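Kariuki Shared Workshop – Equipment Support
Ticket 715
Subject: Staltik arm – slices drop or double-feed during burger stacking routine
Status: Monitoring
Priority: Normal
Opened by: Sidra Talpur
Assigned to: Ewan Grimshaw
Copied: Mamta Kanaujia, Ghazala Paracha
Month logged: February

Summary of fault

The member reports that the Staltik arm does not complete the toy burger routine reliably. The base bun and lettuce are placed on the tray without difficulty. The next step, in which one cheese slice is drawn from its holder and laid on the lettuce, fails in one of two ways. Either the gripper closes on nothing and the arm carries on as though it were holding a slice, or both slices are lifted together and the second falls on the way to the tray.

The member further reports that the fault was absent before the workstation was moved to its present bench. The routine itself has not been edited. The controller is running the Staltum software at the version supplied by the workshop.

Entry 1 – Sidra Talpur, 10:20

I ran the full routine from the start position several times this morning. The pause point after the lettuce is useful, as the arm can be stopped there and the layout checked before the cheese step. I have attached the view at that pause point.

I have already done the following:
Restarted the controller and the arm.
Wiped the gripper pads with a damp cloth and let them dry.
Confirmed that the emergency stop releases cleanly.
Reloaded the saved routine from the shared folder.

None of these made a difference. I would appreciate guidance before I change any saved positions, as Mamta's group uses the same file.

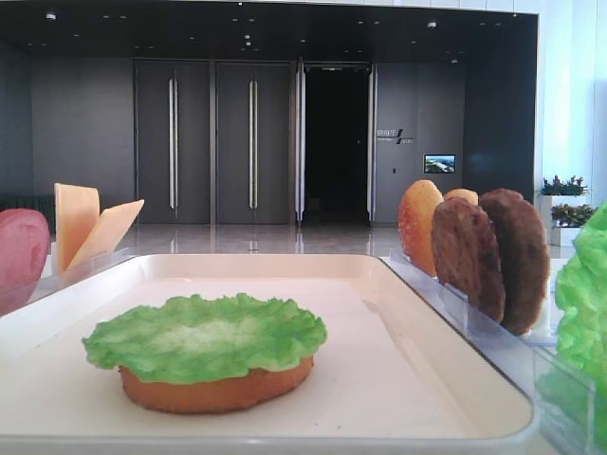

Attachment note – 4 min read

Entry 2 – Ewan Grimshaw, 11:45

Thank you for the clear report. Two matters stand out from the attachment.

First, the two cheese slices are not sitting alike. One is upright and the other is leaning well over to its right, with a corner pointing up. The saved grasp assumes that every slice is upright. A slice at that angle will present an edge where the gripper expects a flat face, and the fingers may close past it or catch both slices where they meet.

Second, the patties in the clear rack on the right are tilted slightly backward. The member has not reported trouble with the patties, but the routine has not been getting that far. I would ask that this be checked at the same time.

Please carry out these steps in order:
1. Put the arm in hold and confirm the hold light is on.
2. Stand both cheese slices upright by hand.
3. Run the cheese step only, at reduced speed.
4. Record whether the slice is gripped, and whether it is still gripped when the arm is over the tray.

Kindly leave the speed at 7 per cent until I have replied.

Entry 3 – Sidra Talpur, 13:10

Steps completed. With both slices set upright the first slice was gripped and placed correctly. On the second run the remaining slice had slumped over again, and the gripper missed it. It would seem that the slice loses its support once its neighbour is taken away.

I repeated the test with the positions reversed and the result was the same.

Entry 4 – Mamta Kanaujia, 13:40

For the record, our group saw something similar last term with the earlier Dimano holder, which had wider slots. We packed the slots with thin card as a temporary measure. The card worked but had to be replaced often. I would not object to a change in the saved file, provided that a dated copy of the old one is kept.

Entry 5 – Ewan Grimshaw, 15:05

Attended in person. Findings are as follows.

The slots in the cheese holder are wider than the slices require, and a single slice is free to lean. This is a fault of the holder and will be dealt with separately.

The holder had also been set down slightly off its bench marks when the workstation was moved. I measured the difference at about 7 mm to the left. This accounts for the missed grasps on slices that were standing properly.

I have returned the holder to its marks and fixed it with removable tape. The tray and the clear rack were within tolerance and were left as found. The gripper pads show light wear but do not need replacing.

The gripper check in Staltum was switched off in the saved routine. With this setting off, the arm does not test whether it is holding anything before it moves away – hence the report of the arm carrying on with an empty gripper. I have switched it on. The arm will now stop and raise a message if a grasp fails.

Entry 6 – Ghazala Paracha, 15:30

Approved. Please ensure that the former file is kept in the archive folder and that the new one is marked as current. Members should not return speed to 100 per cent until the new holder has been fitted.

Entry 7 – Ewan Grimshaw, 16:50

A narrow-slot insert has been cut from clear sheet and fitted to the cheese holder. Both slices now stand without leaning, and the second remains upright when the first is removed.

Test runs at reduced speed: 78 cheese grasps attempted, no double feeds. The arm stopped twice with a failed grasp message. On both occasions the slice had not been pushed fully down into the slot when the holder was refilled.

The patty step was also tested. The backward tilt did not affect the grasp, and no change has been made to it.

Actions outstanding

Ewan Grimshaw – print a second insert for the spare holder.
Sidra Talpur – add a line to the setup sheet asking members to press each slice fully down.
Mamta Kanaujia – confirm that the new file runs correctly with her group's stacking order.

The ticket will stay in Monitoring until Mamta's confirmation has been received. Further failures should be added here with the time, the step at which the arm stopped, and the message shown on the controller.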